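Gripper Recall: Your Questions Answered
Istach Home Collection Help Pages

Thank you for your patience over the past few weeks, and for all the kind notes that came along with the complaints! We have tried to gather the questions we hear most about the fingertip fault on the Pludura hand-held gripper. If yours is missing, please write to us and we will gladly add it.

What went wrong?

In October we began hearing from people in Brellville whose grippers were closing a little crooked. One fingertip would meet the object squarely and the other would lean back, so that whatever was being picked up got pushed sideways and dropped. We checked 2,714 recordings made at home and found the same lean in a good many of them. The cause was a pivot screw that had been tightened at our Sandoval workshop without enough thread lock, and with everyday opening and closing it slowly backed out.

Is it dangerous?

Mostly it is a nuisance, but please do take it seriously. A loose screw can fall out onto a bed or a rug, where a small child or a pet may find it before you do. The fingers can also snap shut unevenly and give you a pinch -- we had one report of a bruised thumb, and we are truly sorry about that.
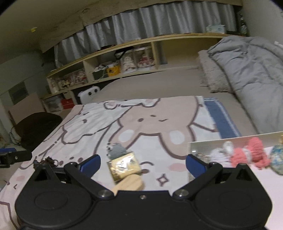 CHECKING YOUR GRIPPER

How do I know if mine is affected?

Turn the gripper off and set it on something soft, with the fingers open and facing away from you. Look at the two silver pivot screws near the middle of the body, where the black fingers attach. Both heads should sit flat. Now wiggle each blue fingertip gently, one at a time. A tiny bit of give in the pad is fine, but if the whole finger rocks from side to side, please stop using it and get in touch.

Can't I just tighten the screw myself?

We understand the temptation, and several of you have told us you already did (no hard feelings at all). A screw tightened at home will hold for a day or so and then work loose again. Too much force can also crack the joint, and then we have to replace the entire finger. The repair kit has new screws with the thread lock already on them, a small driver, and a card with drawings. Most people finish in 16 minutes.

What about the recordings I already made?

Keep them, please! Ekrem Polat, who looks after the recordings here, is going through them by hand, and drops caused by the fault are being marked as such. You will still be paid for every session you sent in, including the ones where the block or the little toy kept sliding away from you.

How long will the kit take?

Allow about 8 days. If your gripper needs to come back to us instead, we will send a padded box with the label already on it, and a loaner goes out the same afternoon if you ask before 4.

I found a loose screw but both of mine are in place. Whose is it?

It may be the small one from the front edge of the body, between the fingers. Put it in an envelope, leave the gripper switched off, and tell us when you write.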